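Omeck Shared Workshop
Progress report to the Wirkau Fund: hand-held gripper build
Reporting period ending July
Submitted by Anqi Yu, project lead

Summary

The project set out to design and build a set of hand-held grippers that members of the workshop can assemble, repair and use to record everyday table tasks. The recordings will later be used to teach a small robot arm to do the same work. During this period the group finished the second version of the gripper body, moved from bench checks to trials at the table, and began keeping a proper repair log. Spending remains within the approved budget. One item, the arm itself, is behind schedule and is dealt with under Risks.

Work completed

The body of the gripper was redrawn to shorten assembly. The first version needed nine screws and had to be opened fully to reach the finger linkage. The present version needs six, and the linkage can be reached by taking off a single cover. Chenxi Liang carried out the redesign and wrote the assembly notes, which two members with no earlier part in the project have now followed from start to finish.

The marker mounts were also revised. Under the first design the printed marker was glued in place and could not be replaced once scuffed. It is now held on a separate card, and spare cards are kept with the tools.

Trials at the table have used ordinary household crockery, as set out in the original application. The table on the upper level, next to the railing, was chosen for this purpose, as members can reach it from more than one side.

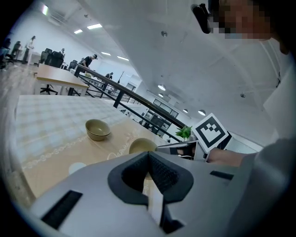 Gripper held at the trial table, with the marker upright above the finger and two bowls on the cloth.

The tasks attempted so far are moving a bowl from one part of the cloth to another, placing one bowl inside another, and setting a bowl down on a plate. The first of these is now considered settled. Nesting the bowls remains difficult for newer members, who tend to close the fingers too early. Guidance on this point has been added to the notes.

Finger pads

The original pads were smooth and let glazed bowls turn in the grip. They have been replaced by soft black pads with ribbed inner faces. The ribs hold a thin rim well, but they wear at the tip, and three pairs were replaced during the period. A firmer rubber has been ordered from Pindevov and will be compared with the present material before any further pads are cast. The gap between the fingers at rest has been left as it was, so that recordings from before and after the change can be used together.

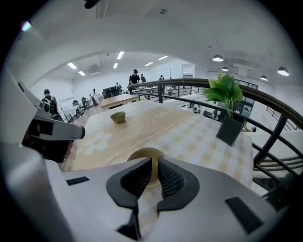

Risks and changes to the plan

Delivery of the arm from Alemayehu has been put back. The supplier has confirmed the order but not a date. Until it arrives the group will continue to record with the hand-held grippers, and the budget line for the arm is unchanged.

Evening sessions are well attended and the trial table is in demand. A booking sheet has been introduced, and the group asks each pair to leave the crockery set out as they found it.

Use of funds

Spending in the period was on printing material, rubber for the pads, fasteners and the crockery. No money has been moved between budget lines. Receipts are held by Chenxi Liang and can be supplied on request.

Next period

The group intends to complete the comparison of pad materials, finish the notes on nesting, and build two further grippers to the present design. If the arm is delivered in time, its base will be fixed and the same finger pads fitted to it. The Fund's agreement is requested to carry any unspent part of the arm budget into the next period.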